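Sunday is the day I look after our glove station in Skeden, so I will write down how we do it. Small thread for people who keep a pair of hand-held grippers running.

The task at this station is simple. Work gloves go from the table into a white bin, left gripper or right gripper, again and again. Each pass is recorded and later the arms at Gidwood learn from it. The task is gentle but knit fabric is not so gentle with the fingers of the tool.

First thing in the morning is always the cables. Each gripper has one cable going out of the back, and it must hang over the near edge of the table with enough slack for the longest reach. I put the bin on the left side, stretch both arms to the far edge, and feel if anything pulls. If it pulls, I give more slack and try again.

Second, the gray triangular plates on top. They must not move at all against the body of the gripper. I hold the body in one hand and push the plate with my thumb, left and right. If I feel even a small click, the tool goes off the table until it is tight and calibrated again.

Third, both grippers near the front edge with the jaws facing each other at the same height. We start every recording from this pose. I learned to do it slowly, because a lazy start pose costs me more time in the evening, when I sort the files.
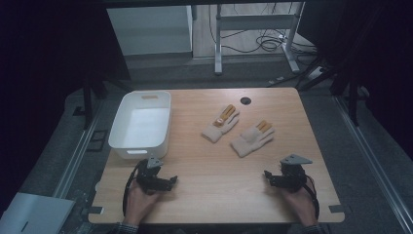 Someone replied to ask why we don't just use rubber pads, they would last for years and you can wipe them. Fair question, and I had the same idea in May.

We tried it. Rubber was very good on the coated fingertips of a glove and too strong on the knit part. It held the yarn and did not want to let go, so the glove came back up from the bin together with the gripper. With foam the release is cleaner. I pay for this with more pad changes and I accept it.

So, the pads. Ours come from Ostapchuk, cut from the sheet and with the glue already on the back. The last set made 579 passes before I was unhappy with it. I keep this number in a notebook next to the station, one line for each set.

What I look for is the upper rim. The foam lifts there first. It begins a little ragged, then it curls away from the plastic, and then a loop of yarn can go behind it. A fuzzy surface alone does not worry me – a fuzzy pad still grips. A lifted edge is what I change it for. 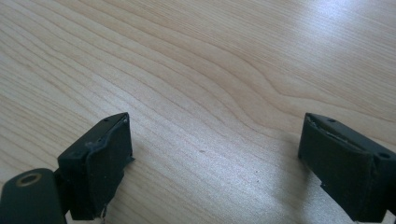 Left and right finger pads before the change. Look at the upper edges.

How I change one: warm the old pad with a hair dryer, peel from the top down, never from the side. Clean the plastic with alcohol and wait until it is fully dry. My mistake in the first weeks was to be impatient here, and two pads fell off on the same afternoon.

Then press the new pad for seven minutes with a small clamp and a flat piece of scrap between. After this I leave it for 12 hours without work. That's why it is a Sunday job.

Also check the small screws on the fingers while you are there. Finger tight, then a quarter turn with the driver. More than this and you can damage the thread in the plastic. I have done it, and then I waited six days for a new finger.

Last step is to close both grippers completely and open them again with the Skukodance logger running. New foam is thicker than old foam, so the closed position changes a little. If you forget to set the zero again, all your widths will be wrong on Monday and you will look for the problem in the software.

Next time I will write about the cable ends inside the body. I have one with a bad contact and I still don't know on which side it is.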